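作業ノート　2023年9月4日
Zimville分室　生活動作班

件名：自閉スペクトラム成人とパートナーの家事分担課題、予定変更条件の手順見直し

前回までの整理

2月版の手順書では、ペアのどちらが「変更を言い出す側」になるかを指定していなかった。結果として、変更の提案がほぼ定型発達側のパートナーから出る形になり、当事者側の応答だけを見る設計に近くなっている。記録票の欄もそれに引きずられて、「受け入れた／受け入れない」の二択になっていた。Fatima Lawalから、応答の遅れと拒否が同じ欄に入っているとの指摘。その通りなので欄を分ける。

遅れの内訳は少なくとも次の区別が要る。
・提案の内容を確認している（質問が出る）
・元の予定を口頭または紙で読み直している
・黙っているが作業は止めていない
・黙って作業も止まっている

最後の項目は、従来の票では「拒否」に付けられていた例が多い。録音の541番は、止まってから返事が出て、その返事自体は同意だった。289番は逆で、即答で同意しているが、その後の手順は元のまま進んでいる。二つを同じ物差しに載せるのは無理がある。評定者間で割れていたのもこの型の試行が中心。

環境側の要因

本人の内側の要因（不安、切り替えの負荷）と外側の要因（音、照明、予告の有無、相手の話し方）を、現行の票では自由記述に混ぜて書いている。後から拾えない。外側の要因は試行の前に記入、内側の要因は試行後の聞き取りで記入、と時点で切り分ける。評定者が試行中に推測で内側の欄を埋めるのは禁止にする。自分も前回やっていた。

予告の条件は次の二つに絞る。
条件A：変更の可能性があることを開始前に紙で渡す
条件B：予告なし、変更時に口頭のみ

「口頭で予告、変更も口頭」の中間条件は今回は外す。話し方の個人差が大きく、Aとの差なのか話者の差なのか読めない。Mieczysław Jabłońskaは残すべきとの意見。予備の回で別に取ることで了解を得た。

課題の材料

片付け課題は、買い物後の仕分けという設定をそのまま使う。手順は短く、途中で行き先を一か所だけ変える。変更点は紙のカードに書いて読み上げる。読み上げる側は回ごとに交代し、当事者側が変更を出す回を必ず同数入れる。

カードの文面は断定形に統一（「棚ではなくかごに入れます」）。「できれば」「よかったら」を入れた2月版では、依頼なのか決定なのかを確かめる質問が増え、その時間が応答遅延に算入されていた。文面の問題を本人の特性として数えていたことになる。該当分は再集計から除く。

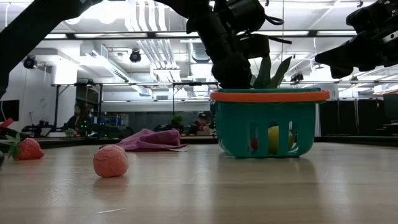
当日の進行（改訂案）

1. 同意書と中断の取り決めを確認する。中断の合図は声でもカードでもよい。
2. 外側の要因の欄を記入する。空調の音も書く。
3. 条件Aの場合のみ、予告の紙を二人に一枚ずつ渡す。
4. 通常の手順で一回通す。この回は採点しない。
5. 変更ありの回を行う。変更カードは作業の区切りで読む。動作の途中では読まない。
6. 応答がなくても促しを入れずに20秒待つ。超えたら一度だけ同じ文を読む。言い換えない。
7. 終了後、別々に聞き取り。順番は回ごとに入れ替える。

6の待ち時間は異論が出ると思う。Koechの班はもっと短く取っているが、向こうは対象がペアではなく本人単独なので、そのまま合わせる理由がない。言い換えをしない点も、相手役のパートナーには不自然に感じられるらしい。普段の会話では二度目に必ず言い方を変える、との発言が聞き取りに複数ある。当事者側からは、言い方が変わると別の提案として処理し直すことになる、という説明があった。両方とも記録には残すが、手順は同文の再読で固定。

聞き取りの項目

「譲歩したと思うか」という設問は削除。譲歩という語の範囲がペアの中で一致していない。片方は結論が変わったときだけを譲歩と呼び、もう片方は結論が同じでも時間をかけて検討したことを含めていた。代わりに次を聞く。
・変更を聞いた時点で、次に何をするか分かったか
・分からなかった場合、何の情報が足りなかったか
・相手が何を待っていると思ったか
・同じ変更が自宅で起きたとしたら、いつ知りたいか

三つ目は双方に聞き、答えを突き合わせる。予備の回では、パートナー側が「返事を待っていた」、当事者側が「作業の完了を待たれていると思った」と答えたペアがある。これを意欲の欠如と書いた前の報告は訂正が必要。訂正文は自分が下書きする。

用語について

報告書では「変わろうとしない」という書き方を使わない。観察したのは特定の回での行動の変更の有無と所要時間だけで、意思は見ていない。Nandcombe向けの要約にこの表現が残っているので差し替える。男性参加者に限った書き方も同様。現在の参加者構成で性差に触れる根拠がない。診断名は参加者の申告に従い、旧名称で申告した人はその旨を注に付ける。

未決

・録画を本人に見せて振り返る手順を入れるか。Lawalは賛成。自分は保留。見返すことで聞き取りの内容が上書きされるおそれがあり、入れるなら聞き取りの後。
・終了後の休憩の長さ。ペアで同じ部屋にするか分けるか、希望制でよいと思うが、希望をその場で言わせること自体が負荷になる。事前の用紙に欄を作る。
・所要時間の起点。カードを読み始めた時刻か、読み終えた時刻か。2月版は読み始め、評定者の一人だけ読み終わりで取っていた。Tindanoの集計表も確認しないと揃わない。
・遠方のペアの扱い。自宅での実施は外側の要因が統制できないため、今回は対象外にして連絡のみ入れる。

次の作業

記録票の改訂版を作り、541番と289番で二人が独立に付けてみる。一致しなければ欄の定義を直す。Jabłońskaに予備の回の日程を確認。予告の紙は字の大きさを上げて刷り直し、裏面は白のままにする。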